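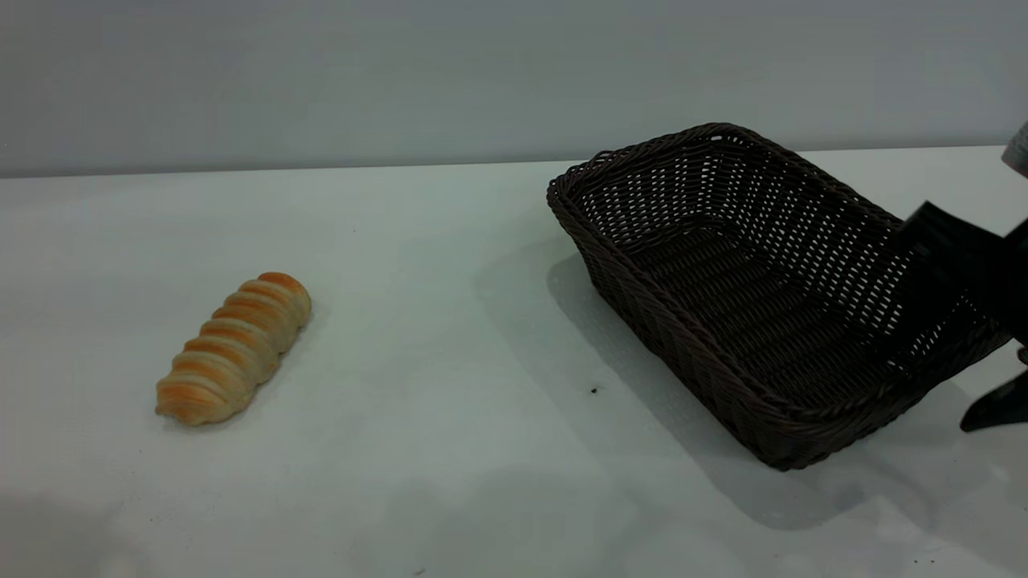 Fares Ghanem
Club Secretary, Plustside Football Club

Minutes of the July meeting, clubhouse, 7.30pm

Right, I've typed these up the same night for once, so if I've got something wrong please shout before the next one (and not in the car park at half-time, thanks).

Apologies came from the under-15s manager, who was stuck at work, and from our kit man, who sent his notes by text. Last month's minutes were agreed once I'd fixed the spelling of Bodin, which I had managed to get wrong all the way through. Sorry, Bodin.

1. Pre-season friendlies

We've got Bodin Rovers at home and Evon Town away, both confirmed by email. Evon have asked for a later kick-off as their pitch is being used in the morning, and we were all happy with that. I said I'd ring them about changing rooms. The first-team manager wants rolling subs in both games so that everyone gets a decent run, and he'd like the new left back to have a full half against Bodin at least. No argument from me, he looked very sharp at training!

2. Registrations

We have 44 players signed on across the two senior sides, and 33 of them have paid their subs. The rest will get a message from me this week. We talked for quite a while about whether someone who hasn't paid should be picked for the first league match. I was in favour of a bit of slack, the reserves manager wasn't, and in the end we agreed that it's paid up or on an instalment plan by the opening game. I'll write the plan out properly and stick it on the noticeboard.
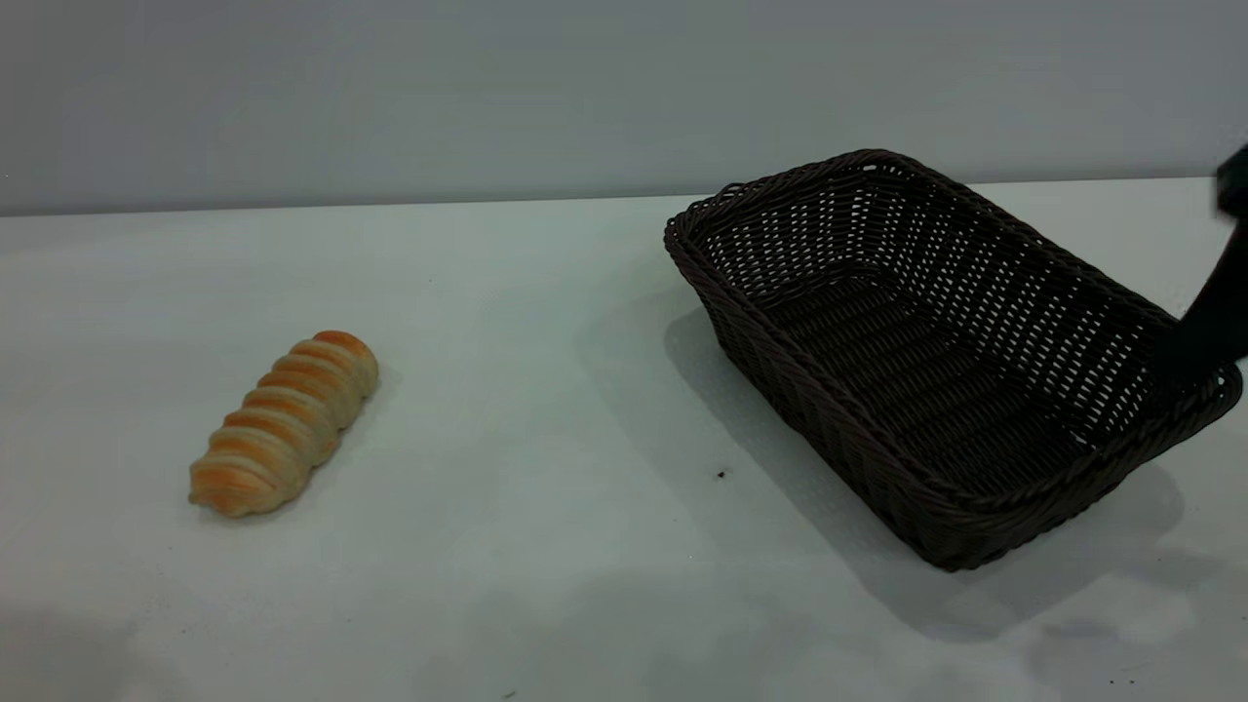 Twisted bread roll on a white table

3. Kit

Zundico are back on the front of the shirts for another season, which is lovely news. They've given us £475 towards the home kit. We still need goalkeeper tops, and there was a long and fairly heated chat about green or yellow. Yellow won, mostly on the grounds that Evon's outfield kit is green and we'd be swapping every time we played them. The kit man's text also says there are far too many odd socks in the store, so if you've taken some home, bring them back please.

4. The pitch

The far goalmouth has been reseeded and is roped off, so please keep off it, and that includes shooting practice before training. I asked about moving the dugouts back a yard after the linesman's complaint in spring. The groundsman will measure up and let me know.

5. Match nights

Clubhouse to open an hour before kick-off for home games. We need a new urn. I'm getting prices.

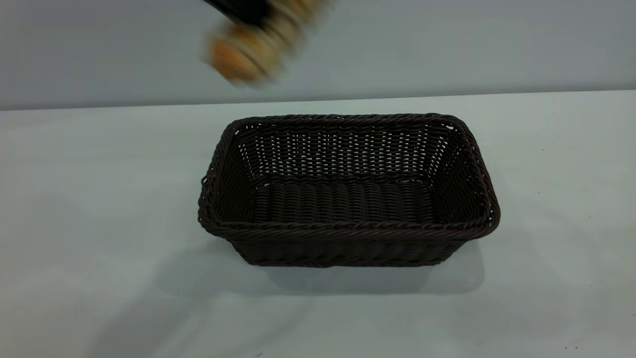
The brown woven basket

6. Anything else

The reserves manager asked for a second set of training bibs, agreed. Someone asked whether the end-of-season trip could be somewhere other than Bodin, and I've put that down for next time as it was getting late.

Meeting closed at 9.10pm. Next one is in August, same place, and I'll send the date round once the fixtures are out.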